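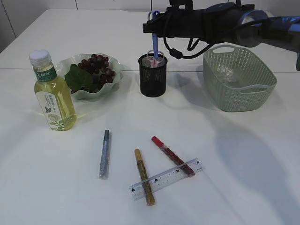 The Tratden tabletop kit from Tastura is intended for training rooms and small laboratories that need a sorting task ready on the first morning. This guide explains how to prepare the sorting exercise supplied in the kit's lesson set. It assumes that the arms have been mounted and that the Skado control software has been installed. The exercise uses ordinary desk items, and the mesh pen holder is the target for the long, narrow ones. A pair of pink scissors placed in it with the finger loops resting across the rim leaves a part that the gripper can reach from above.

Before you begin

Confirm that the controller is running software build 3080 or later. Set arm speed to 80 percent or lower for all first runs. Keep the emergency stop within reach of the person at the keyboard.

Preparing the table

1. Wipe the tabletop and let it dry.

2. Place the fruit bowl, the pen holder and the basket in a row along the back. The basket may be turned at an angle.

3. Spread the smaller items across the front half. Glitter pens, scissors and a clear ruler are suitable. For the advanced layout, lay the ruler across two of the pens, so that the operator must decide which item to lift first.

4. Open Skado, select Home and wait for both arms to report ready. Then move each gripper to its starting point by hand control. In the layout shown, one gripper is over the bowl and the other is over the basket, with a fingertip close to the clear plastic inside it. 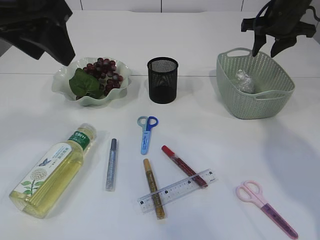 5. Select Record and carry out the sort. Save each attempt under its own number, including attempts that were stopped early.

If an item is dropped

Pause both arms before reaching over the table. Error 201 means that a gripper has closed without detecting an item. Clear the message, raise the arm and repeat the approach from a greater height.

Ordering and support

The lesson set is included with the Tratden kit and may also be ordered separately through Abbasi. Orders placed before the end of September include a spare set of fingertips. Technical questions should be addressed to Ifeoma Omoregie, and requests for on-site training to Suleiman Nnaji.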